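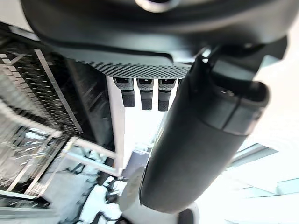 Blick von unten auf die linke Hand, daneben ein Drahtgestell. Foto: Projekt Rallance

Wer über Roboterhände schreibt, schreibt meistens über Erfolgsquoten. Ich halte das für die falsche Zahl, jedenfalls für die falsche erste Zahl.

In der Gruppe in Jumumthorpe, in der ich seit März mitarbeite, haben wir 3000 Greifversuche aufgezeichnet. Bei 516 davon ging etwas schief. Das übliche Verfahren wäre, diese 516 auszusortieren und das Modell mit dem Rest zu trainieren. Virgilio Manalo hat vorgeschlagen, sie zu behalten und von Hand zu beschriften: zu früh geschlossen, am Draht hängen geblieben, Finger verdeckt die Sicht. Am Ende hatten wir 24 Fehlerklassen, von denen einige sich überschneiden.

Die Arbeit ist langweilig und kostet Zeit. Dindo Malabanan war anfangs dagegen und ist es zum Teil noch. Sein Einwand: Die Klassen hängen am Beschrifter, und zwei Leute sehen in derselben Aufnahme nicht dasselbe. Das stimmt. Gerade aus der Perspektive am Handgelenk füllt ein einziger schwarzer Finger leicht das halbe Bild, und ob dahinter der Draht oder die Kante das Problem war, muss man manchmal raten.

Trotzdem hat das Modell, das die Fehlversuche kannte, in unserem Vergleich über 600 neue Durchgänge deutlich früher abgebrochen, wenn ein Griff misslang. Es griff kaum besser zu – aber es zog nicht mehr weiter, wenn es festhing. Für eine Werkstatt wie Bastier, die solche Hände später einsetzen soll, ist das mehr wert als ein paar Prozentpunkte. Ein verbogenes Gestell kostet einen Vormittag.

Ich leite daraus keine allgemeine Regel ab. Wir haben einen Aufbau und eine Handvoll Gegenstände getestet, und Tolentino, unser zweiter Standort, hat die Versuche noch nicht wiederholt. Aber ich würde gern in jeder Veröffentlichung lesen, wie viele Versuche verworfen wurden und nach welchem Maßstab. Eine Tabelle im Anhang reicht dafür aus.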